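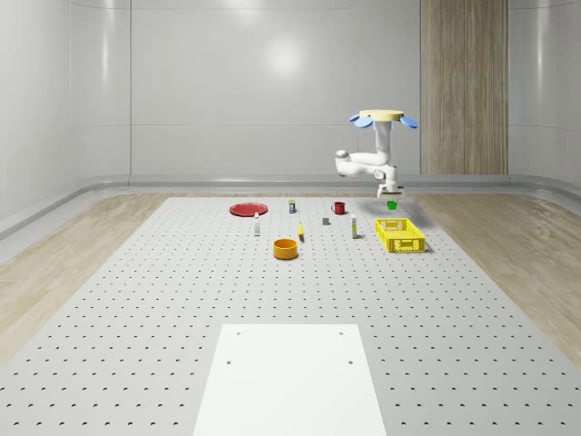
House rules for sim pick-and-place scenes - draft, please poke holes

Posted by vsemeniuk, 4 Sep 2019

Hi all! After 11 weeks of sharing scenes between the Rosden and Ononum groups I finally wrote down how we set up a tabletop. I love how easy it has gotten to swap tasks, so let's keep it that way. My draft:

1. Props go in the back half of the table, inside the arm's reach.
2. Leave finger clearance between neighbors. Red plate and white bottle is about as close as I'd go.
3. The basket is always a separate body with real walls, never a solid block with a picture of a lattice on it.
4. Log the random seed with every run. Every one!
5. No run counts as a success until the fingers have opened and the object has stayed put for 3 seconds.

lesia_k
Love this, especially 5. We had 289 runs marked as good and a bunch of them were scored with the object still in the gripper. Painful afternoon.
On 1, I'd add "nothing behind the basket". With the green piece over by the back left corner like that, the wrist has to come across the rim, and a low approach will clip it.

stetsiuk_y
Disagree with Lesia. If you only allow easy layouts you learn nothing about the planner. Put the basket wherever you like and write a minimum lift height into the rules. We use 5 cm over the tallest rim.

lesia_k
Fine for testing. For the shared baseline I still want it boring - otherwise we spend the week arguing over whose planner hit the basket.

vsemeniuk
Could do both? Baseline layout fixed, "hard" layouts tagged as hard and scored separately. Lift height goes in as rule 6.

stetsiuk_y
Works for me.

KM_Sirko
Great list! One more from the Grinduvura side: check collision shapes against the visible mesh before you publish. Bowls and mugs are the worst. If the orange bowl gets a convex hull, it's closed on top as far as the physics cares, and anything you drop in just sits on the lid.

stetsiuk_y
Yes!! Same with a mug handle. Hull fills the gap and your handle grasp is gone.

vsemeniuk
Rule 7, then. Updated draft goes in the shared folder tonight, and I'll leave comments open through Friday.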